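# Chapter 7: Braids, Cords, and Getting Them Off the Loom

I put off learning kumihimo for years. I'd seen the foam disks at craft stores, hanging in a little plastic bag next to the bead trays, and I figured they were for kids (I was wrong, and also a snob). Then I needed a cord for a drawstring pouch, the store-bought stuff looked awful against the fabric, and I caved and bought a disk. I made three cords that weekend. They were lumpy! I still have them all.

So in this chapter we're making round cord with eight strands. If you've worked through Chapter 6 you already know how to wind a bobbin and tie a slip knot, and that covers most of the prep. You'll need:

- a round foam disk with 32 slots
- eight plastic bobbins, the flip-open kind
- a small weight, or a few big washers on a paper clip
- yarn or satin cord in two colors

I used Stiralen satin cord in rust and cream for all the samples. It's slick and it shows every mistake, so if this is your first braid you may want plain cotton from your stash instead. Cotton grabs the foam better and it's a lot kinder to you. Save the shiny stuff for your second try.

## How long to cut

Cut each strand to 300 cm and plan on a finished braid of about a third of that. I know, it sounds like a crazy amount to lose. The strands travel around and over each other the whole way down, and thick cord eats up even more length than thin. My first braid came out too short to go around my own wrist, and I had to turn it into a zipper pull.

Write down what you cut and what you ended up with. I keep mine in a beat-up Flivby notebook, with a snip of each braid taped to the page, and I look things up in it all the time. The rust and cream one says "238 cm strands, 80 cm braid, ends a mess."

## The move

There's really only one move, and you do it over and over. Bottom left strand goes up to the left of the top pair. Top right strand comes down to the right of the bottom pair. Turn the disk a quarter turn and do it again. Always turn the same way. If you have to put it down, stop halfway through a move, with three strands at the top and three at the side where you're working. When you pick it back up you'll see right away where you were.

Keep the point of braiding in the middle of the hole. If it drifts off to one side, one of your strands is too tight or too loose, and your weight may be too light. I started with two washers and ended up with five.

I taught this at a fiber day in Plovthorpe one July and the same thing tripped up half the room, me included while I was demonstrating: we got to talking and turned the disk backward. It makes a little bump in the cord. You can pick it out by reversing your moves, or leave it and put a bead there, which I've done more than once.

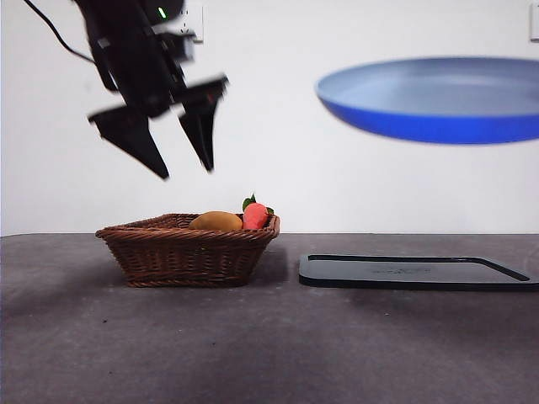
What should I do if my bobbins keep tangling under the disk?

Let out less cord. Keep each bobbin hanging just a couple of inches below the edge and open it only when you run short, and the strands won't have enough slack to wrap around each other.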